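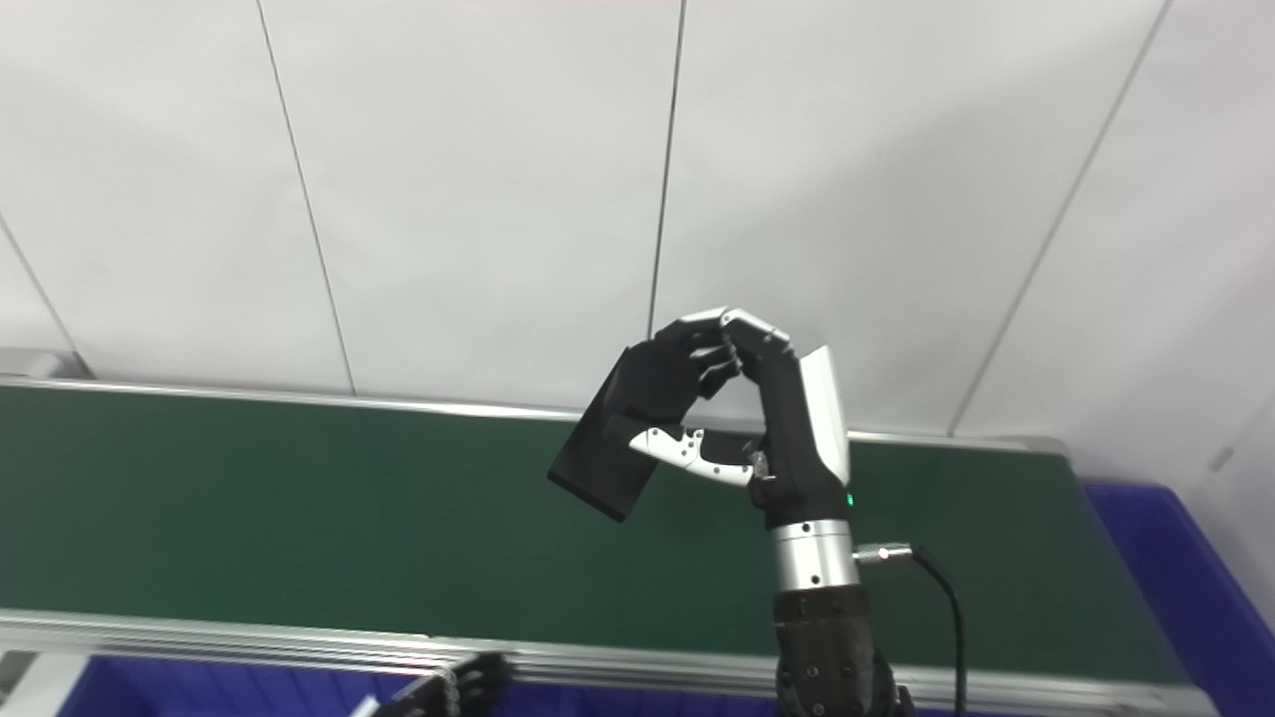
How often should a small workshop belt be cleaned?
Wipe it down at the end of each working day, and give it a proper wash every 30 days.

Most belt trouble in a home shop comes from dust and old glue. Brush first, then wipe. A damp cloth on a dusty belt makes paste, and the paste ends up on the rollers. Unplug the machine before you put your hands anywhere near it.

For the wash, use warm water with a few drops of dish soap. Wring the cloth out hard. Skip solvents unless the maker's sheet says they are safe for your belt. Krishnamoorthy Iyer, who wrote in from Fedley, used paint thinner on his and had to buy a new belt by November.
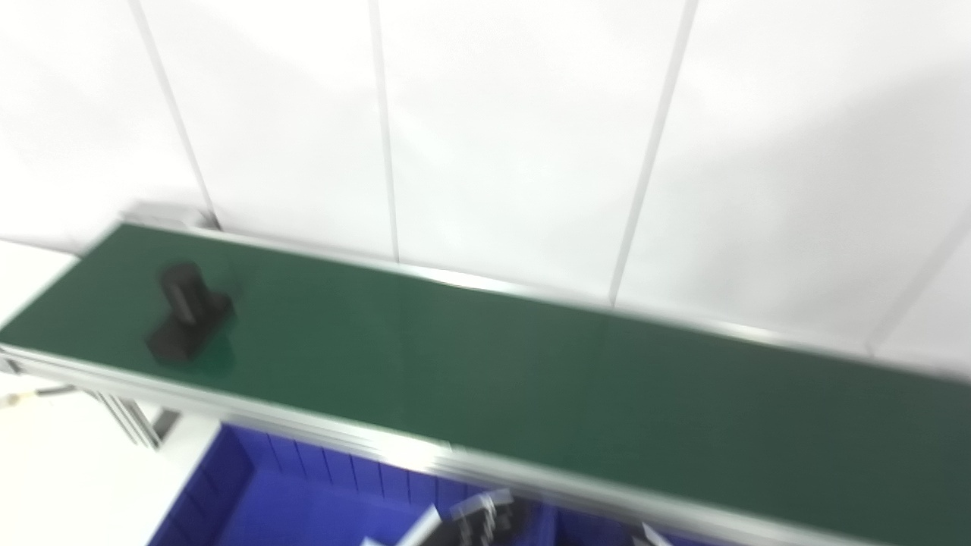

Dark green belt with silver rails on both sides.

Tracking

If the belt creeps to one side, check for dirt on the rollers before you touch the adjusting screws. When you do adjust, go a quarter turn at a time and let the belt run 4 minutes before you look again. Turn only one side. Write down what you did, in pencil, on a piece of tape stuck to the leg.

A belt that squeaks at startup is often too tight. One that slips under a light load is too loose, or the drive roller is greasy. Wipe the roller with a dry rag and try again.

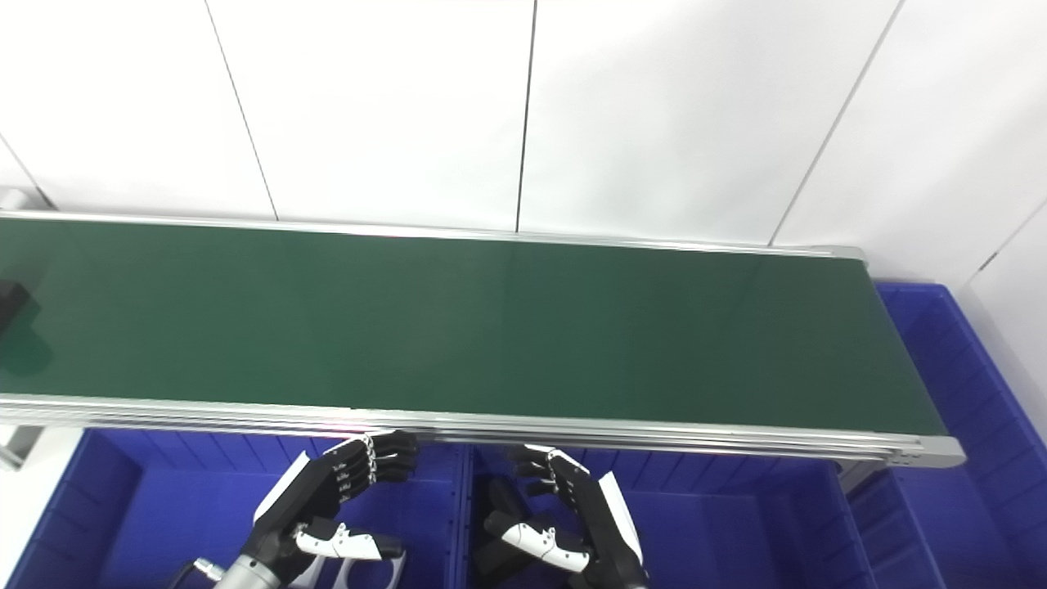
Grooved near rail with a rounded end cap.

Rails and legs

Grooves in aluminum rails fill up with sawdust. An old toothbrush gets most of it out, and a vacuum with a narrow nozzle gets the rest. Don't oil the grooves. Check the leg bolts every six months and snug them by hand with a short wrench.

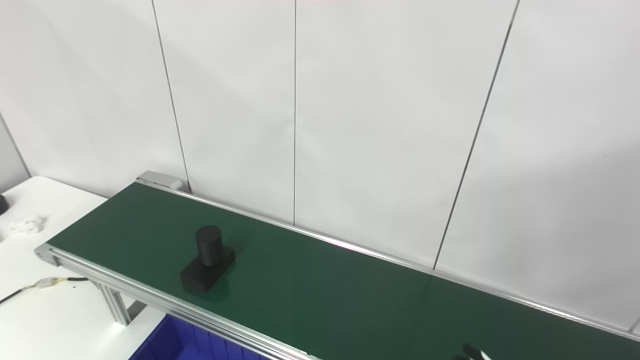
Storage is where I see the most damage. People treat a stopped belt as a shelf and leave paint cans on it all winter, and the belt takes a set under the weight. Clear it when you finish for the day, even of something small like the black block and cylinder on this green one. If the belt will sit for more than 30 days, back off the tension evenly on both sides and cover it with an old bedsheet. Plastic sheeting holds damp. Tighten it again before the next use, and run it empty first.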